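Textile Care and Materials, Unit 3 handout
Instructor: Houda Soliman

Knits and wovens

A woven fabric has two sets of yarns crossing at right angles. A knit is made of loops, each one pulled through the loop before it. Almost everything else in this unit follows from that difference.

Wovens stretch very little along the yarns and more on the bias. Upholstery cloth is nearly always woven, with a tight set and a heavy yarn, so that it keeps its shape under weight. When a woven is cut it frays, and the raw edge has to be turned under or bound.

Knits stretch in both directions — usually more across than down. Cut edges on a light jersey knit curl and do not fray much. Hems are doubled so the edge lies flat. Stitch them with a zigzag or a twin needle. A plain straight stitch will pop the first time the garment is pulled on.

Printed knits need extra care. The ink layer stretches less than the loops under it, and heat makes it brittle. Wash inside out in cold water and keep the iron off the print.

Fiber content is a separate matter. Polyester can be knit or woven, and so can cotton. Check the care label before you decide on a wash temperature.

Reading for next time: Sqalli, Cloth at Home (2000), chapter 2. Bring two scraps, one knit and one woven, each big enough to pull with both hands. 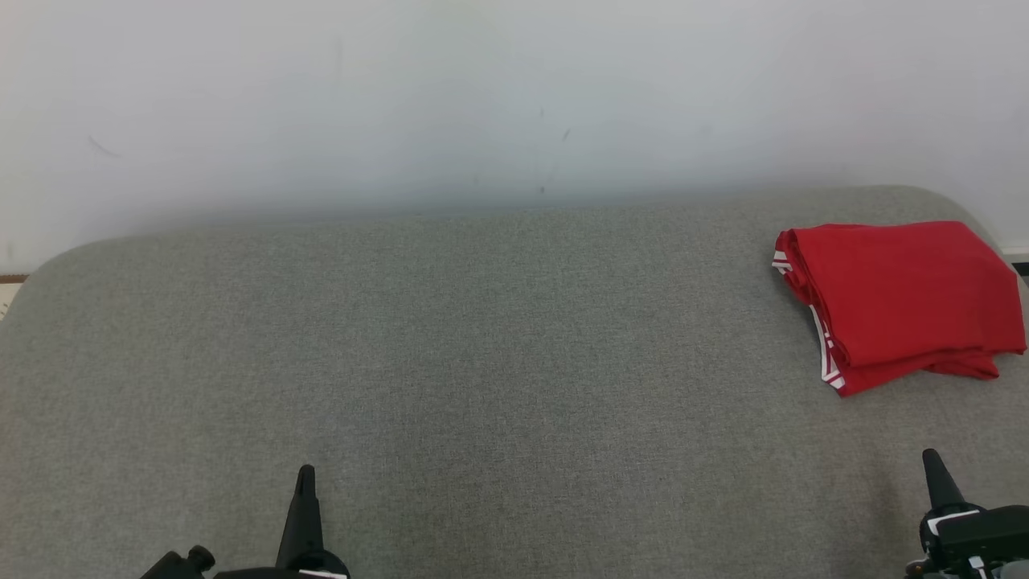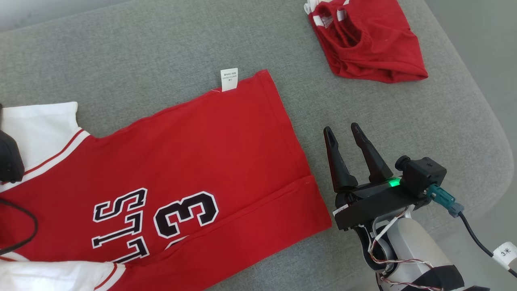

Knit jersey on gray upholstery
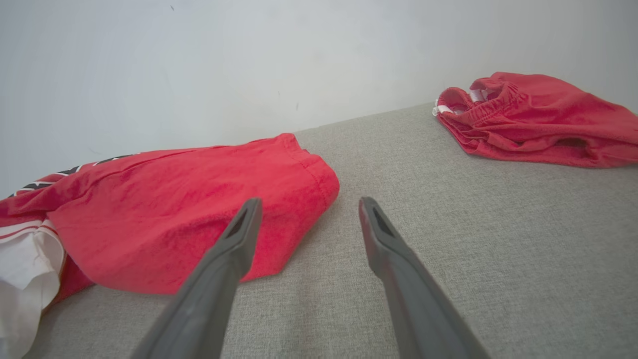 Can a knit be ironed on the same setting as a woven of the same fiber?

The temperature can be the same, but press the knit by lifting and lowering the iron. Sliding it drags the loops out of line and can leave the hem wavy.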